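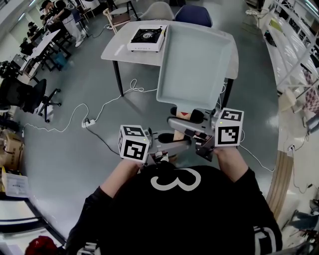 Progress report to the Wogan Fund, 13 Jan 2021
Munbridge Shared Room, Tadinville

Dear Iestyn Harries,

Thank you again for your patience over the holidays, and for your kind note, which Ynyr pinned up by the door. I promised you a proper account of how the room is coming along, so please bear with me if I wander a little.

The furnishing is very nearly done. The long white desk is in and has its row of dark chairs, and people have taken to the far end of it for laptop work. The long white shelving counter has gone along the opposite side, and it has already filled up with odds and ends (including a pink-and-white checkered cushion that I have grown rather fond of!). We spent $600 on the shelving and $400 on chairs, and the seating is still a mixed bunch — a light gray upholstered one, a dark blue one, a wooden one with a white frame — but they are all good to sit on and I can't see us replacing them.

The cooking corner is the part I most wanted to tell you about. We settled on a plain white table with black legs, with the portable gas stove on top and a big pale tray beside it for laying things out. The tray is a bit large for the table and wants pushing back now and then. Ynyr Lougher ran 2 trial cooking afternoons there in December, and both were full, with a good deal of soup sent home in jars.

What is left is mostly tidying. There are still white cables running across the floor and under the table from a power strip, and I would dearly like them along the wall before we open the doors wider. Bikitz has quoted us $500 for extra outlets, which would come out of the small works line if you are happy with that. The blue bin is staying under the desks for now, and there is some cardboard to flatten.

If you could let me know about the outlets by the end of the month, I can get Bikitz booked in. And do come and have lunch with us when you are next over this way.

With warm thanks from all of us at Munbridge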